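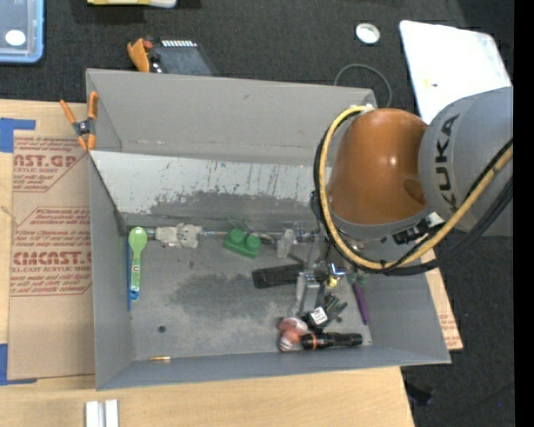

Toy library

A toy library is a lending service that loans toys, games and puzzles to families, in much the same way that a public library loans books. Some are run by town councils or schools, and others by small membership groups that share space with a community center or church hall. Loans are free in some places and carry a yearly fee in others.

Collections

Most toy libraries serve children from birth to about the age of eight, though many also keep board games for older children and adults. Typical stock includes building blocks, plush animals, play food and dishes, ride-on toys, musical instruments, wooden train sets and dress-up clothes. Larger items that are costly to buy and quickly outgrown, such as climbing frames, are often the most heavily borrowed.

Plush toys are left out of some collections because they take longer to clean. Libraries that do lend them usually require that they be machine washable.

Lending

A member normally borrows between two and five toys at a time for a period of two to four weeks. Each toy is given a number and a card or tag listing its parts, and the parts are checked when it goes out and again when it comes back. A missing piece may lead to a small charge. Sets with many pieces are kept in zip bags, tubs or drawstring sacks - the container counts as one of the parts.

Toys are wiped down or washed between loans. Battery compartments are opened and checked for leaks, and toys with cracks or sharp edges are taken out of use.

Special collections

Some toy libraries were set up for children with disabilities and still keep switch-operated toys, weighted items and sensory materials. Staff at these libraries may include an occupational therapist who helps parents choose toys.

Example: Ornov

The Ornov Toy Library was started by Ilze Paju and Bushra Afridi in a former shoe shop on Mockus Street. It opened in January with 128 toys, nearly all of them donated, and lent only to families living in the town. Membership was later opened to the surrounding villages, and the collection grew to 754 items. Obinna Adebisi designed its tag system, in which a colored dot shows the age group and a letter shows the shelf. The library closes for one week each winter for a full stock check.

See also

Tool library
Play
Book lending
Sharing economy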